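Mestard Pauses Two-Arm Work Cells After Gripper Fault

Free repair offered to all customers; no injuries reported

ZIDESBERG, Sep 27, 2026 - Mestard is asking customers to stop using the left arm on its two-arm tabletop work cells until a replacement gripper cable has been fitted. The company has confirmed three cases in which a gripper opened without a command and dropped the part it was holding. No one was hurt.

The fault was traced to the cable that runs down the outside of the arm to the gripper. On some units the cable was cut too short. When the arm reaches far out and the wrist turns, the cable pulls on its connector and the signal can drop for a moment. The gripper control then restarts and the fingers open.

"The control should have held its grip when it lost the signal, and it didn't," said Annatjie Mkhize, head of product safety at Mestard. "We are fixing the cable and we are fixing the software. Customers should wait for both."

The first case was reported by Siddiqui, a parts supplier that uses the cells for sorting. Mestard engineers repeated the fault at the company's Truvarville test site after 2000 pick-and-place cycles with the wrist at full turn. Units with the longer cable are now being run through the same test, with checks every 1000 cycles. 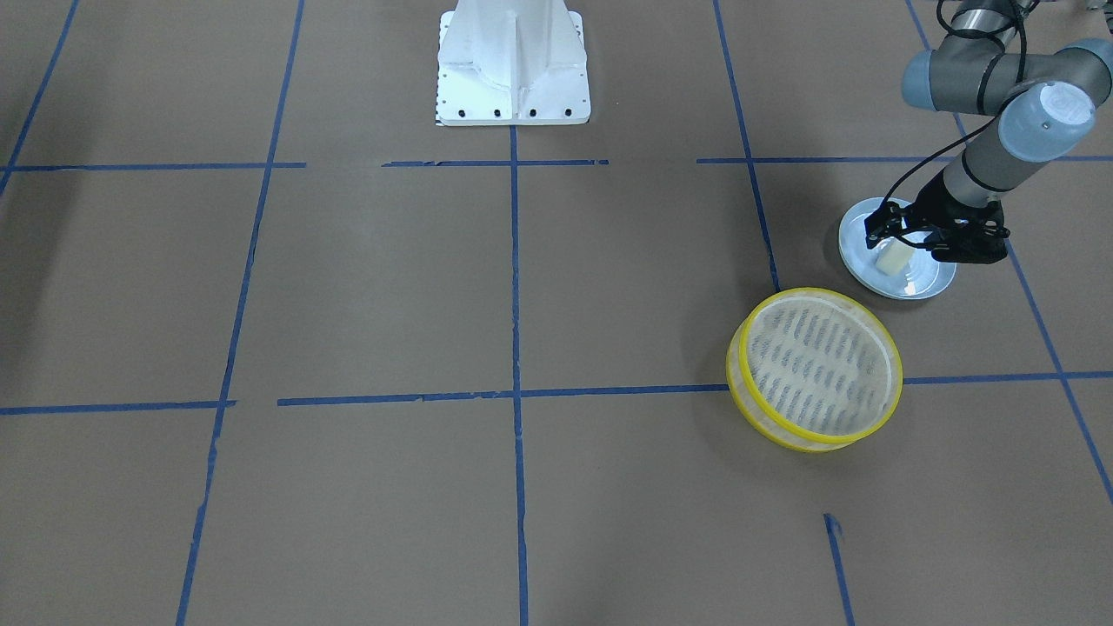 The left arm holds a small block upright on a plate on the taped test floor.

Owners should power down the left arm and keep hands out of its reach while the cell is on. The right arm uses a different cable route and is not affected - it may be used alone at normal speed. Customers should not try to lengthen or re-route the cable themselves.

Repair kits will ship in October. A Mestard technician will fit the cable and load the new software on site at no charge. Cells still in the warehouse will be repaired before they are delivered.

"We know this stops work for some people, and we're sorry," said Evaristo Figueroa, who manages customer service. "If a cell has dropped a part, even once, please report it."

Media contact: Anju Bhardwaj, Mestard press office, Zidesberg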